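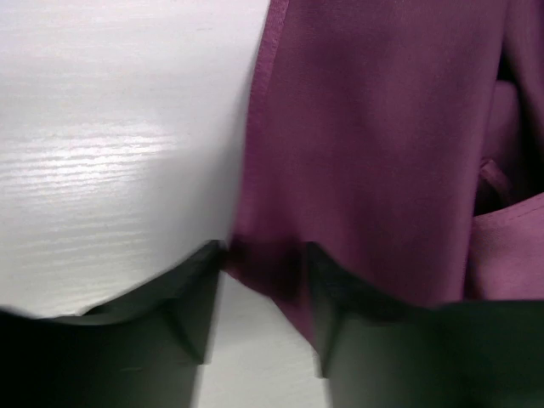 One reviewer of an earlier draft objected that a folding machine has been on sale for years and asked what was left to study. The objection is fair for hotel sheets and towels, where every piece is the same size and a person feeds it in flat. It does not carry over to a basket of mixed clothes in a home, and that is the case we take up in this section.

**Figure 1.** Wrist camera view of a purple garment on a white surface. The two fingers are at the lower edge of the cloth.

### 4.2 Picking up a garment by its edge

Folding a shirt starts with finding a place to hold it. Our planner, Kerslake, looks for a hem or another finished edge, moves the gripper to it, and closes the fingers. On paper this is the easy part of the job. In our trials it was where most of the lost time went.

Two things make it hard. The first is that a garment has many edges, and only some of them are useful. In Figure 1 the hem on the left side of the cloth is a good target, as it forms a border against the white surface. Farther right there is a small loop and a rounded flap, and both also look like edges to a detector that works on local contrast. A grasp on a loop of that kind lifts the cloth from the wrong point, and the fold has to be started over.

The second is the camera position. At grasping distance the fingers take up much of the lower part of the view, and the point of contact is close to them. Glare adds to this. The bright band on the white surface in Figure 1 shows fine streaks in the grain, and an early version of Kerslake sometimes treated lines like these as cloth edges. Retraining on the Catau set, which has more shiny tabletops, reduced the problem but did not remove it.

We compared three ways of choosing the grasp point: the nearest edge, the longest edge, and the edge ranked highest by the Covuven model. Each was allowed up to four attempts per garment before a person stepped in. Nearest edge was fastest when it worked and failed most often on clothes with collars or pockets. Longest edge did well on towels and plain shirts. Covuven gave the steadiest results on mixed clothes – at the cost of a longer pause before each move – and we use it for the rest of the paper.

None of the three handled layered cloth well. Where one panel lies over another, the fingers may take the top layer alone or both together, and the wrist camera cannot always tell which. People settle this by touch. The Skustedier gripper used here has no touch sensing in its fingers, so Kerslake lifts the cloth a short distance and looks again.

For now, we would call edge picking usable for flat items and unreliable for shirts and jackets. Section 4.3 covers the second look and the errors it leaves behind.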